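Pollent Reports Results on Learned Pouring of Granular Materials

Policy trained on paired wrist and workspace views cuts overshoot on small target amounts

January 22, 2021 -- Pollent, a developer of control software for robot arms, today released results from a study of how a robot arm can learn to pour small amounts of loose, dry material from a handheld scoop into an open bowl. The method, called Trosteo, decides when to stop a pour from camera images alone. It uses no scale and no force sensor at the wrist.

Pouring grains is harder to model than pouring water. A pile of granules can hold still as the scoop tips, then let go all at once. Small changes in grip position or in how the material has settled will shift the angle at which that happens. Controllers that follow a fixed tilt path tend to do well on large pours and badly on small ones, where a single slide of material can exceed the target.

Trosteo splits the task into two parts. The first predicts the release angle from the shape of the heap inside the scoop. The second watches the lip of the scoop after release begins and sets how fast the wrist should turn back. Both parts take input from a camera at the wrist, which keeps the opening of the scoop in view while the arm moves.
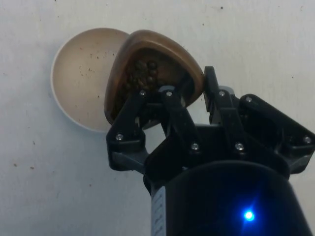 The training set consists of 716 demonstrations recorded by operators guiding the arm by hand controller. Of these, 136 were set aside before training and used only for tuning. Operators were told to vary the starting grip on the scoop, the fill level and the position of the bowl, and to keep failed pours in the record. Pollent found that removing the failed pours from training made the final policy worse at stopping early, and the published version includes them.

Evaluation was carried out at the company's Nkuna test site over 465 trials, using objects and materials that also appear in the training set. A trial was scored as a success if the arm picked up the scoop, poured, stopped inside the target band and returned the scoop to the table upright. Trosteo met all four conditions in 427 trials. Most of the remaining trials failed at the stopping step, and nearly all of those were overshoots at the smallest target amount. The others were grasp errors in which the fingers closed too high on the wall of the scoop and the scoop turned in the grip during the tilt.

A second, fixed view of the table was used to locate the scoop and bowl before each grasp. Trosteo does not assume that either object stays where it was last placed.
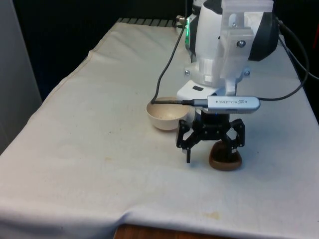

The two views are not merged into a single model of the work area. Each is passed through its own image encoder, and a small network weighs the two outputs according to the stage of the task. During approach, the fixed view carries most of the weight. Once the fingers have closed, the weight moves to the wrist view and stays there until the scoop is set down. In a separate comparison, a version with fixed equal weights was slower to stop and overshot more often -- an effect the company attributes to the gripper hiding part of the bowl from the fixed camera.

The study has several limits. Fine powders were not tested. Neither were sticky or damp materials, which are likely to break the link between heap shape and release angle. Lighting at the site was held constant for the whole evaluation.

Pollent plans to release the training code and the full demonstration set in July under the project name Skekix. The release will include the trial logs, the scoring rules and the tuning split used in the study. A technical report covering the network design and the comparison runs is available from the company on request.

About Pollent
Pollent develops learning-based control software for robot arms used in laboratory and food preparation work.

Media inquiries: Pollent press office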